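Samlow Residences
@samlowresidences
23/08/2022

1/14
Samlow Residences has completed its review of seating in the shared lounges. Over the next several posts we set out how leather sofas are to be looked after by residents, visitors and housekeeping staff. Please read the full thread before sending questions to the front office.

2/14
The review began in April, after residents asked for clearer rules on cleaning products and on the arrangement of pillows. It covered 80 lounges in the Jusness and Oyelaran buildings. We thank the residents who returned the survey. We received 111 replies, many of them detailed.

3/14
Most replies concerned light-colored leather. Cream upholstery brightens a lounge, and residents of Jusness said they wished to keep it. It also shows marks from denim, newsprint and hand lotion sooner than darker leather does. The care routine has been written with this in mind.

4/14
Weekly care. Remove all throw pillows and place them on a clean surface. Vacuum the seats with the soft brush attachment, following the direction of the stitching. Do not use the hard floor nozzle on leather at any time.

5/14
Channel-tufted seats need slower work. Crumbs and grit settle in the stitched grooves and wear the thread. Run the brush along each groove from the back of the seat to the front edge, then do the same along the gap between cushions. Coins and keys found there go to the front office – please do not leave them on the side tables.

6/14
The crease where the backrest meets the seat should be opened gently by hand and vacuumed with the narrow attachment. Staff reported that this was the part most often missed.
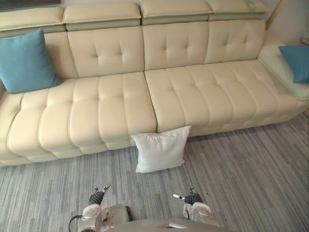 Cream leather sectional with adjustable headrests, tufted backrests and channel-tufted seats.

7/14
Backrests with a diamond pattern should be dusted with a dry cloth, pressing lightly into each dimple. Wipe afterward with a second cloth that has been dampened with plain water and wrung out well. Water must not be allowed to stand in the dimples.

8/14
Headrests. Where a sofa has adjustable headrests, use both hands and move one section at a time. Wipe the front of the cushion and the seam beneath it. Hair products leave a film on this part of a sofa, and a monthly wipe with the approved leather cleaner is sufficient to remove it. Headrests are not to be used as seats or as shelves for cups.

9/14
Approved products. The Even leather cleaner and the Even conditioner are kept in the supply closet on each floor and may be signed out by residents. Household sprays, baby wipes, furniture polish and vinegar mixtures are not approved. Several residents asked about saddle soap. It is not approved either.

10/14
Conditioner is applied by housekeeping twice a year. Notices will be posted in each lounge the day before, and the sofa should be left unused until the notice is taken down. Soft creases in the leather are a normal result of use. They do not need to be reported, and no attempt should be made to press or iron them out.

11/14
Throw pillows. Each lounge may keep up to four. Colored covers are welcome on light leather, provided they have been washed once before use so that loose dye does not transfer. New covers in deep blue, red or black should be tested against a damp white cloth. Please stand pillows upright in the corners at the end of the evening and keep them off the carpet.

12/14
Carpets. Low sofas leave little clearance beneath the plinth, and the standard vacuum head will not pass under them. Housekeeping will move each sectional twice a year to clean below it. Residents are asked not to move sectionals themselves. The pieces are joined underneath, and pulling at an armrest can damage the joint – two repairs this year had that cause.

13/14
Costs. The budget approved for leather care and minor repairs in the shared lounges is $3,330 for the year. A further $200 has been set aside for replacement pillow covers. Requests for covers should be made in writing and should state the building, the floor and the size of the pillow. Covers will be supplied in the order in which requests arrive.

14/14
Spills should be blotted at once with a dry white cloth, working from the outer edge toward the middle. Do not rub. If a mark remains the next morning, complete the green form at the front desk and leave the area alone until staff have looked at it. Printed copies of this routine are available in large type at both buildings. The rules for fabric armchairs and dining chairs are under separate review and will be published on this account.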